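Grey Bins: Sorting Out the Back Store at Trernavstead
Design and Materials, Semester 2 project report
Handed in September 18, 2021

What I was trying to do

The back store is the long skinny room behind the workshop where everything ends up. If you've done a project at Trernavstead you've been in there, probably on your knees with your phone torch on, looking for the one hinge you need. Stuff lives in grey bins. There are big ones and small ones, and they've been bought at different times by different people, so half of them don't match and the labels are mostly masking tape with somebody's initials on it.

My project was to work out what was in the bins, which bins were still good enough to use, and whether the whole lot could be set up so that a first-year could find a bracket in under a minute. That last bit was my own target. Sugeng Tjoa, my supervisor, thought a minute was ambitious. He also told me to stop calling it "the tidy-up" in my proposal if I wanted marks for it, so for the rest of this report it's a storage audit.

I started in March and I thought I'd be done before the mid-year break. Ha.

Getting everything out

Hằng Quan helped me for the first two weekends and I owe her a lot of dumplings. We pulled every bin off the shelves and lined them up on the workshop floor, then did them one by one on the benches. We tipped the contents out onto an old sheet, put things into heaps that made sense to us, wrote it down and put it all back. We had 53 bins all up and I wrote down 748 different kinds of thing, which sounds like a lot until you see how many of those are bolts. I counted two bolts as different if the thread or the length was different. I didn't count the head type and I regret that now, because people look for them by the head.

The heaps were harder than I expected. Hằng sorts by what a thing is made of and I sort by what it's for, and we didn't notice we were doing it differently until the Saturday afternoon, when we had two separate piles of brass hooks. We argued about it (nicely!) and went with what it's for, and then redid the morning's bins. So if you look at my first data sheet and wonder why bins 1 to 9 are in a different pen, that's why.

Some things didn't belong in there at all. There was a full set of curtain rings, a bag of plaster gone hard, and one roller skate. The skate is still on the windowsill if it's yours.

The bins themselves

I hadn't planned to look at the bins much, I just wanted what was inside them. But when you've had your head in that many you start noticing how they wear. I gave each one a score from one to five for the walls, the rim and the floor, and I ended up finding the floor the most interesting part.

The walls last well. On the sloping-sided ones you hardly ever touch the wall with anything hard, because whatever you drop in slides down and lands in the bottom. The rims get chewed a bit where people drag them off a shelf edge. The floor is where it all happens. Everything lands there, and then everything gets raked across it by whoever's looking for the small thing underneath the big thing. The worst bins were the ones with mixed sizes in them, much worse than the ones holding really heavy gear. Heavy gear sits still. It's the rummaging that does it.

I tested that as well as I could. I took two matching bins, put nothing but large clamps in one and a mix of clamps, screws and cup hooks in the other, and left them out on the bench for three weeks with a tally sheet next to each. People were pretty good about filling in the tally (thank you, Year 11s). The mixed bin got opened and rummaged far more often and its floor went dull and scratchy all over. The clamp bin had a couple of long marks and that was it. Sugeng pointed out that I'd tested two things at once there, the mix and how often it was used, and he's right. If I did it again I'd do the rummaging myself, the same number of times in each.

The other thing with floors is grit. Filings and sawdust get in under everything and work like sandpaper. After I'd vacuumed the bins, a few that I'd scored as badly worn went up a whole point, because what I'd taken for damage was muck. I rescored the lot after that. Both sets of scores are in the appendix.

What I changed

First up was splitting the mixed bins. Anything smaller than my thumb went into lidded tubs, and the tubs go inside a bin, so you lift out a tub and leave the rest alone. The tubs are Hakier ones from the discount place on Jornville Road. They aren't pretty but they stack.

Then the layout. The shelves go by job now, so joining things are on the left as you walk in, then hanging things, then moving things (hinges, castors, drawer runners), then odd bits. Odd bits was meant to be one bin. It's four. I've made my peace with it.

Labels took the longest. My first lot were printed on ordinary paper and taped on, and they were curling inside a week. The second lot are on card in a clip-on holder, so you can swap the card when the contents change. I put a drawing on each one as well as the words. Khổng, who's in my maths class and draws much better than I do, did the hinges after she saw my attempt at one and couldn't tell what it was supposed to be.

I also wrote to the school about money. Replacing every bin would have come to $3000, and the answer was no, fair enough. By my scores most of them didn't need replacing anyway. I set aside the ones that got a one for the rim, as those are the ones that cut your hand, and I kept the ones with ugly floors. A scratched floor holds bolts just as well as a smooth one. If I'd gone by looks I would have chucked a lot of perfectly good bins.

Did it work?

Sort of, yes! I did a before and after with the first-years. Each of them got a card with an item on it and I timed them from the door. Before, plenty of them gave up, and I had to decide how to record giving up, so I put it down as five minutes. After, everybody found their item, and most were under my one minute. Castors were still slow. They're on the bottom shelf and people don't look down, so I've moved them up one since the test and haven't timed it again.

I don't know how it'll hold up. By the end of the first month a few things had wandered, mainly into odd bits, and one of the tubs had come back with the wrong lid. I've been going in on Friday lunch to put things right and it takes me ten minutes or so, but I'm finishing at the end of the year and somebody else will have to want to do it.

Things I'd do differently

Decide how you're sorting before you tip anything out. Vacuum before you score. Take photos of the bin floors from straight above and in the same light every time, because mine were all over the place and I couldn't use half of them to compare anything. And I'd ask the people who use the room a lot earlier. I left the survey until I'd already picked the layout, and two people said they'd have put glue in with the joining things, which is so obvious that I went and moved it that afternoon.

I'd also like to have looked at liners. A bit of rubber mat cut to size might save the floor of a bin that gets rummaged all day, and it would be quieter too – the noise in there when somebody's hunting for a washer is awful. I cut one for the cup hooks bin and it's been in for a fortnight, which isn't long enough to say anything about. 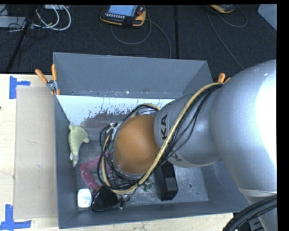

The spare mat is rolled up behind the door, and there's enough left to do another two of the big bins if the next person wants to have a go.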